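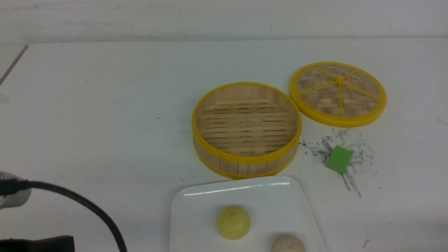 The owner of Brellora, a dumpling counter with 11 stools and a line out the door by noon, wants me to know that steaming is healthier. I ask healthier than what.

"Than frying," she says. "Than anything, really. You keep the vitamins."

Which vitamins? She waves at the kitchen. The menu says "clean" four times, and the pork buns I ordered came to 648 calories by her own chart, before the dipping sauce.

She used to sell office furniture for a company called Smits, and she is good at selling. The recipes come from an aunt, she tells me, then later from a cooking class, then from "both, kind of." The flour is from Flilico, a mill two hours north that she calls a family farm. I looked it up – it has 101 employees.

"It's still a family," she says. "It's just a big one."

I like her more after that. She is quick, and she doesn't pretend to be hurt. When I bring up the price, $2 more per basket than in November, she pulls out her rent bill and puts it next to my tea.

"Tell me where I'm getting rich," she says.

I can't, although a second shop is opening on Rondesance Street in the spring, and somebody is paying for that. A loan, she says. She won't name the bank.

Does she believe the part about the vitamins? She thinks it over for longer than I expected.

"I believe people feel better when they leave," she says. "Do you feel better?"

I felt full. The buns were very good, and I told her so, and she asked if she could put that on the website.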